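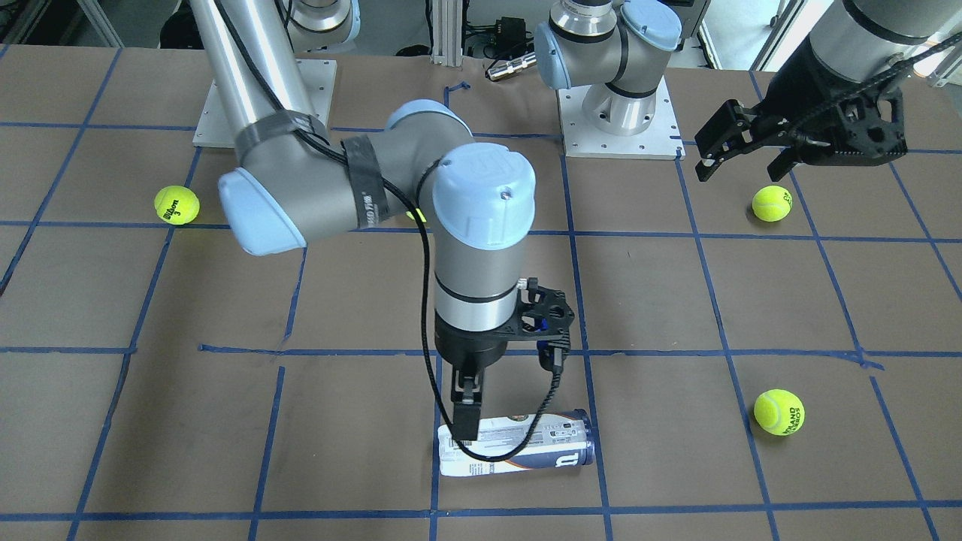
Slide 2: Does a grid make anybody tidier?

Search talks, speakers, rooms Go

Leave the slide up while people find seats. Start at ten past, whoever is missing.

Opening. I was asked to come and be cheerful about sorting systems. I'm going to be fair to them, which is as far as I'll go. Ask for hands: who has taped up a table or a shelf at some point? Then: whose tape is still there? Wait for the second one. Don't fill the silence.

Paper and tape. Brown paper over the tabletop, dark blue painter's tape run both ways to make cells. I like this part. It costs very little, it peels up, and you can change your mind. My complaint is with what gets claimed for it. A line on a table tells you where one box stops. It doesn't tell you what goes in the box, and it doesn't put anything there.

The can. White with blue graphics, lying on its side inside one cell. Fine, the can has a place. Now the balls. Three of them scattered on the table, and a ball has no interest in tape. Tape is flat. If you want to keep round things where you left them you need an edge, a tray, a sock, anything with a side to it. Or the can they're sold in, which was a perfectly good storage system before any of us got involved.

(If someone says "but a grid shows you what's missing," agree, and ask how they'd know with no labels. Then move on, we lost six minutes to this in March.)

Slide 3: The Wasent numbers

Read these slowly. The Wasent store room had 867 items on its list. They taped the tables, took a picture, and called it done. On the next check, 190 were somewhere other than their cell. I'd like to tell you what the figure was before the tape. They never took one. So when the handout says "improved," ask improved from what.

Konitz went the other way: no tape, open bins, names on the bins. 147 out of place on a list of 800. Looks better. It's a different room with different stuff in it, so I wouldn't bet lunch on that either. Say this out loud, or Ikhsan Lau will say it for me from the second row.

Slide 4: What I'd do on Monday's budget of nothing

Cut "Monday's" from the title before printing.

- Put balls back in the can, lid on, then worry about where the can goes.
- Tape only where two people keep arguing over space.
- Write on the tape. A blank cell is a guess.
- Count before you change anything. Count again later, same person if possible.

Questions until quarter to. Sotomayor wants the room after us and they do come early.

Related talks
Labels that fall off: the Gresura shelves
Open bins at Konitz, one year in
Who moved the stapler? Shared desks and shared blame
Small sports gear in small closets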